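Ticket 2133: jaw width reads wrong in hand-held demos
Site: Zomthorpe
Opened by: Ustyna Harasym
Assigned to: Tymofii Pylypenko
Status: closed

Ustyna Harasym
Recorded 75 demos of the cup task with the hand-held gripper this morning. On replay, 18 of them show the jaws never opening all the way. The logged width stops short and stays flat until the close starts. I was opening fully each time. Restarted the recorder, no change.

Tymofii Pylypenko
Are the 18 spread through the session or all together? Also, please hold the gripper open over the bare part of the table for a few seconds, then close it with nothing in it, and send me the log.

Ustyna Harasym
All together, at the end. Log attached. Open hold first, then the empty close.

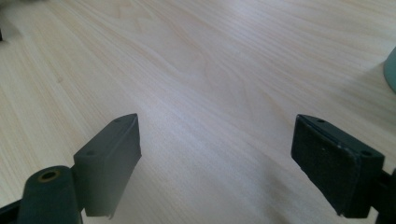

Tymofii Pylypenko
Thanks. The closed value is fine in your log. The open value is short, and by the same amount as in the bad demos, so I don't suspect the pads. It looks like the open limit in the calibration file. Did anyone run calibration part way through?

Vasylyna Melnychuk
I did, before lunch, after we updated the Brarnetix recorder. I may not have had the trigger fully released when it asked for the open position.

Tymofii Pylypenko
That would do it. Please run it again:
1. Close the recorder.
2. Start calibration and let go of the trigger completely.
3. Wait for the second beep before squeezing.
4. Save, then record 2 test demos.

Ustyna Harasym
Done at 15:40. Both test demos open to full width and the arm follows them properly on replay. What about the 18?

Tymofii Pylypenko
Leave them out of the training set and record them again. Anything past the false limit was clipped, so I can't get it back. I've asked for a warning when the new open value differs from the old one. Closing.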